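Osagie, equipment notes. Nov 15, 2024
Posting our planning for the second robot arm as a thread, as a few people asked how a small workshop goes about it.

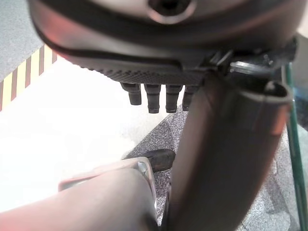
What should we set aside for a first arm beyond the price of the arm itself?

Plan on as much again for everything round it, and get each item quoted before you sign for the arm. Gripper, mounting, flooring, floor marking, cabling, training, a service visit, spare parts. If some of it comes in cheaper, put the difference into spares.

2/ Background for anyone new. We do short-run packing and sorting at Hestham, one arm in use, a second one planned. The money for the second has to be agreed in December, so the quotes have to be in before then.

3/ We have two suppliers in the running, Vistusell and Driltell. Both came out to look at the floor. Both quoted for the same job, and the two quotes look nothing like each other.

4/ Vistusell give you one figure for the lot. Driltell give you a long list with a price against each line. I prefer the list. It took me an evening to read, but I could see that delivery was in there and installation wasn't.

5/ So I rang Vistusell and asked for theirs broken down the same way. They sent it in two days. Installation was in, training was in, the gripper fingers were extra. Ask for this at the start. I should have done.

6/ Fingers. We budgeted nothing for spare fingers on the first arm, as I had them down as part of the machine. Treat them like tyres on a van. A set is on the list this time from day one.

7/ Same with small rubber parts, pads and feet. They cost very little each, but we lost the best part of a week waiting for a bag of them to be posted. Now they get ordered with everything else and kept in a labelled drawer.

8/ Flooring. I had 700 pounds down for matting and tape and that was close enough. The mistake was ordering the matting before the base position was settled. We moved the base by a hand's width and had to recut one side.

9/ Order to do it in, if you're starting from nothing: fix the base position, mark the reach on the floor in chalk, walk round it for a few days with trolleys, then buy the mat and tape. Chalk is free to move.

10/ Hazard tape wears fastest where people turn corners. Buy the wide sort and get a spare roll. Put it under consumables in the budget, or you'll be asking for it out of petty cash every few months.

11/ Cables. Whoever quotes will assume a straight run from cabinet to arm. Measure the real route with a bit of string, including up and over anything you can't go through. Ours was a good deal longer than the drawing said, and longer cables were a special order.

12/ Someone asked about leasing. We looked at it over 12 months and over a longer term. The short lease was poor value for us because the installation cost is the same whichever way you go, and you pay it up front. If you only need an arm for one contract you may come out differently.

13/ Secondhand was the other question. I'd consider it for the arm, with the service record in hand. I wouldn't do it for the controller unless the supplier will put in writing that they still support that version. Driltell would. Vistusell wanted to see the serial number first, fair enough.

14/ Training. The first quote covered two people. One of ours then changed shifts and we were left with one person who could restart it after a stop. We've asked for 4 places this time. It puts the cost up, and I'd still cut something else first.

15/ Our contingency line is over 2,000 pounds and I was asked to trim it. I went through what we spent unplanned on the first arm and put that on one page: recut matting, longer cable, courier for the pads, an extra electrician's visit. The line stayed in.

16/ Things I still haven't got a good number for: electricity (I've been reading the meter weekly but other machines are on the same supply), and the time our own people spend standing by during installation. If you have a sensible way of costing the second one, please reply.

17/ Service contracts. Both firms offer a yearly visit. Check what the visit includes. One covered inspection only, with any parts or adjustment charged on top. The other included adjustment and grease but no travel. Once I'd added the travel there was very little between them.

18/ Reply to a question in my messages: we didn't pay for a trial. Vistusell let us bring a crate of our own parts to their unit and run them for a morning. Take your awkward items, the ones with odd shapes or shiny wrapping. The easy ones will go through on anything.

19/ Also take whoever will be working next to it. Ours asked where the stop button would be and how you'd get a dropped item back from inside the tape. I hadn't thought about the second one at all, and it changed where we're putting the gate.

20/ Where we are now: both quotes laid out in the same order on one sheet, same headings, extras filled in. Driltell is a little cheaper on the arm, Vistusell on the installation. Waiting on lead times from both, in writing.

21/ I'll add to this once the order has gone in. The blank version of the sheet is plain columns and nothing clever, message me if you'd like a copy.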